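To: Residents' list, Plaltudcombe House
From: Italo Guerra, Accommodation Services
Subject: Re: Cooking shelves and waste in single rooms - revised guidance for June

Dear residents,
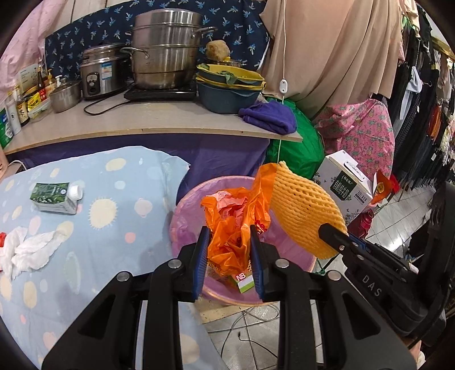

1. Background to this message

I am writing in reply to the message of last Wednesday, quoted at the foot of this one, and for the benefit of the many residents of the Sarasow and Poojary wings who have put similar questions to the office. The guidance issued when the kitchenettes were closed was brief, and several points in it were open to more than one reading. The paragraphs below replace it in full for all 40 single rooms.

The arrangement that most residents have adopted, with a shelf board serving as a counter directly over the bed and the cooking things standing along it, remains permitted until the Poojary kitchenettes reopen. Accommodation Services recognises that the rooms offer few alternatives. The conditions set out in sections 2 to 6 apply to every room where food is prepared.

2. Appliances

Each room may have one induction cooktop and one rice cooker. Gas burners, toaster ovens and deep fryers are not permitted in any room. The cooktop and the rice cooker may stand side by side, as they do in the room shown, provided they are not both running from the same power board. Large steamer pots are acceptable. Residents are asked to lift a full pot by both handles and to let it cool on the cooktop before carrying it to the wash-up room.

Power cords should be taken to the rear of the shelf and secured there. A cord that loops across the front of a counter is easily caught by a sleeve, and a pot may come with it. Adhesive cord clips are available from the office at no charge. The same applies to cables running over or beside the head of the bed, which should be moved to the wall side wherever the socket allows.

3. Fabric near the cooking area

This section has caused the most correspondence. Many residents have hung a cloth behind the pots to protect the paint. The office has no objection to a backdrop in principle, and some of them are very handsome, but fabric should be kept well clear of the cooktop. Those who wish to keep a printed cloth on the wall may do so along the part of the shelf used for bowls and dry goods. A splash panel will be supplied for the part behind the cooktop. There are 65 panels in store and one may be requested by replying to this message with your room number.

Cleaning cloths should not be left draped over the edge of the counter when the cooktop is in use. Fabric skirts around the base of the bed may stay.

4. Food storage

Soy sauce, oil and other condiments may be kept on the shelf, upright and with their lids closed. Tins and canisters are well suited to dry goods and are preferred to opened packets. Milk should be returned to the refrigerator in the wash-up room if its carton is marked for cold storage. Cartons, whether full or finished, should not be left lying on the bed, as even a screw cap will leak when it has not been fully turned. Long-life milk may be kept in its carry box on the floor, away from the bin.

Washed greens may be left to drain in a bowl over a basin. Please keep the sponge separately and not on top of the food bowls. A small dish or the lid of a jar is sufficient for the purpose.

5. Waste and recycling

The contractor, Wisesska, has asked that we be more exact about sorting. The following now applies in all wings:

Plastic carrier bags, of whatever colour, are to be flattened and placed in the soft plastics sack at the end of the corridor. They should not be left crumpled in the room bin, where they take up most of the space.
Foam netting from fruit is not accepted with soft plastics. It goes in general waste.
Small cardboard boxes are to be opened out and put with paper.
Milk cartons are to be rinsed, drained and placed in the carton crate with their caps removed. The caps go in general waste.
Food scraps go in the lidded organics pail, never in the bedroom bin.

The round plastic bins in the rooms are intended for dry waste only. They should be emptied every second day. Bags set down behind or beside the bin are counted as part of it and should leave the room at the same time.

6. Light pulls

Where the ceiling light is worked by a pull switch, its cord must hang free. Please do not tie or hook anything onto it, however light, including netting, bags, keys and ornaments. The switches are of an older pattern and replacements are slow to arrive. If the cord in your room is too short to reach from the bed, a longer one can be fitted on request.

7. Room visits

Visits to the Sarasow wing will begin on the Wednesday after this message and will take place between 13:00 and 14:00. The Poojary wing will follow. Residents need not be present, although they are welcome to be. A written note will be left where something requires attention, and a second visit will be made 14 days later. No charge will be applied at the first visit.

Questions that are not covered above may be sent to me directly or raised on this list.

Yours sincerely,

Italo Guerra
Accommodation Services
Plaltudcombe House

----- Original message -----
From: Resident, Sarasow 13
To: Residents' list, Plaltudcombe House
Subject: Cooking shelves and waste in single rooms

> Dear Mr Guerra,
>
> Several of us on the Sarasow corridor would be grateful for
> clarification of the kitchenette notice. It states that cooking
> areas must be "clear of soft furnishings". In our rooms the only
> place for a shelf is over the bed, so it is difficult to see how
> this can be met. Are the cloths behind the shelves included?
>
> We would also like to know which sack is meant for fruit netting
> and carrier bags. The labels in the corridor have faded - the
> colours can no longer be told apart - and items are being returned
> to the floor by the collectors.
>
> With thanks for your attention.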